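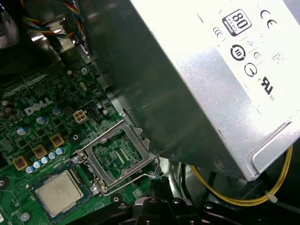

4.2 Toll exemptions and the river wards

The borough of Draltcombe held its market by prescription until the late fifteenth century, when the Skutier family, as lords of the manor, confirmed the right in writing. The confirmation survives only in a later copy, and the copyist left gaps where the original had worn at the folds. It grants the burgesses freedom from toll on the bridge over the Arus and on the quay below it. It says nothing of the two upper wards, whose tenants paid by a separate custom.

Earlier work treated this silence as a slip by the clerk. Jacobs argued that the upper wards were covered by the general words at the end of the grant, and that the separate payments recorded in the manor accounts were arrears. The accounts do not support this. Of the 43 toll entries that can be assigned to a ward, 21 come from the upper wards, and they are entered at the same rate from the first roll to the last. Arrears in these rolls are normally marked in the margin and carried forward under the name of the debtor. None of the upper ward entries is treated in this way.

The distribution by season, plotted in Figure 3 in the previous section, also tells against the arrears reading. Payments from the upper wards rise each April, when wool and hides came down from the hill farms, and fall off after harvest. Old debts would be expected to cluster at the two accounting terms. The lower wards show no comparable movement, as their tenants were already exempt and appear in the rolls only when they brought in goods on behalf of outsiders.
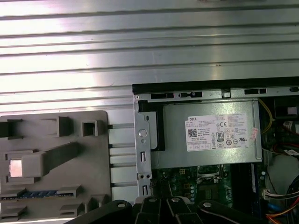

A second line of evidence comes from the court book. In 13 cases a tenant of the upper wards was fined for crossing with goods entered under a lower ward neighbour's name. The practice is called colouring in the book, a term familiar from other river towns, and the fines were small enough that some households seem to have accepted them as a cost of trade. De Haan has suggested that the manor tolerated the offence in order to keep traffic from moving to the ford upstream. The suggestion is plausible, although the court book does not mention the ford, and the one reference to it in the accounts concerns repairs to a gate.

What the cases do establish is that the court recognized a boundary between exempt and non-exempt tenants and expected the bailiff to know where it ran. In one of them the defendant claimed that his house stood in the lower ward. The jurors walked the lane, found that the street door opened above the conduit, and held him liable. The conduit is named as the dividing line in no other document, and the grant itself describes the exempt area only by its nearness to the water.

The names of the jurors were compared with the rental drawn up by Ruben De Haan from the same series. Most held property on both sides of the conduit, which makes it difficult to read the decisions as the work of one ward against the other. The question of who gained from the arrangement is taken up again in Section 5, where the quay leases are considered together with the later petition for a common rate.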